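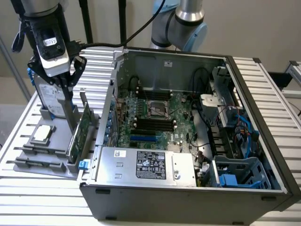 Bench Technician, Desktop Assembly and Refurbishment
Velside – Trallumari Workshop

Positions available: 2
Hours: Full time, day shift, starting at 9 a.m.
Reports to: Pranab Pathirana, Workshop Manager
Expected start: December

About the position

Velside invites applications for two Bench Technician positions in its desktop assembly and refurbishment workshop at the Trallumari site. The workshop rebuilds desktop computers for schools, public offices and small businesses. Incoming machines are opened, cleaned, inspected, fitted with replacement parts and tested before they are released to the customer.

The persons appointed will work mainly on tower computers. Most of the work is carried out with the case laid on its side and the side panel off. Parts for each job are set out beside the case before fitting begins, with drives, processors and expansion cards held in trays so that they are not stacked or placed directly on the bench.

The current program of work includes an order of 300 towers for the Hijazi office renewal contract. Technicians will be assigned to this order on completion of their introductory training and will move to general refurbishment work afterward.

Duties

Open, clean and visually inspect incoming desktop computers, and record any damage to the case, ports or main board.

Prepare the parts tray for each job according to the work order, checking labels and part numbers against the order before fitting.

Remove and install hard drives, including drives held in tool-free caddies, and confirm that the caddy is fully latched.

Install processors, heat sinks, memory modules and expansion cards in accordance with the workshop handling instructions.

Route and secure internal cables so that they are clear of fans and do not obstruct the removal of drives or covers.

Carry out start-up checks and report any machine that does not pass to the test desk, with a written note of the fault.

Maintain the job record in Plidance, the workshop's job tracking system. Entries are to be completed before a machine leaves the bench.

Keep the bench, hand tools and parts trays clean and in order, and return unused components to the stockroom at the end of each shift.
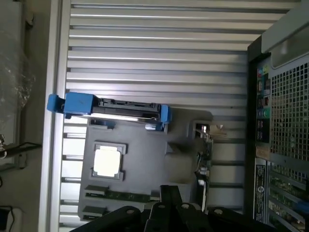
Open tower with the hard drive in its blue caddy. 

Required qualifications

High school diploma or equivalent.

At least one year of experience in the assembly, repair or maintenance of desktop computers. Experience gained in a school lab, a repair store or a supervised training program will be considered.

Working knowledge of the main internal parts of a desktop computer and the correct way to handle each of them, including precautions against static discharge.

Ability to read and follow written work orders in English and to keep clear written records.

Good close vision, with or without correction, and the ability to work with small screws, clips and connectors for extended periods.

Preferred qualifications

A recognized certificate in computer hardware or electronics. Experience with secure data removal and with the documentation that accompanies it. Familiarity with more than one manufacturer's case design – the workshop receives a wide mix of models, and latches and drive mounts differ considerably between them.

Training

New technicians complete an introductory period of five weeks. During the first part of this period they work alongside a senior technician on machines that are not assigned to a customer order. Independent work begins once the Workshop Manager has signed the technician's training record. Time spent in training is paid at the full rate for the position.

Conditions of employment

The position is permanent, subject to a satisfactory review at the end of the probationary period. Pay is set according to the Velside technical scale, and placement on the scale depends on experience and certification. Antistatic wear, safety glasses and all tools are supplied. Technicians may be asked to work additional hours when a large order is due – such hours are agreed in advance and compensated under the site policy.

The work involves standing or sitting at a bench for most of the shift and lifting computer cases by hand. Applicants who require an adjustment to the bench, seating or lighting are asked to mention this in their application so that arrangements can be made before the practical exercise.

Selection

Applications will be reviewed by the Workshop Manager and one member of the personnel office. Selected applicants will be invited to the Trallumari workshop for an interview and a practical exercise. In the exercise, each applicant will fit a set of parts to an open tower, complete a job record and explain the steps taken. Careful handling and an accurate record will carry more weight than speed.

How to apply

Applications should consist of a resume, a cover letter of no more than two pages and the names of two references, at least one of whom has supervised the applicant's work. Copies of certificates may be attached but are not required at this stage.

Applications should be addressed to Pranab Pathirana, Workshop Manager, and submitted through the Velside careers page or delivered to the reception desk at the Trallumari site. Please quote "Bench Technician" on all correspondence. Incomplete applications will not be forwarded for review.

Velside is an equal opportunity employer. All qualified applicants will be considered on the basis of skills and experience relevant to the position.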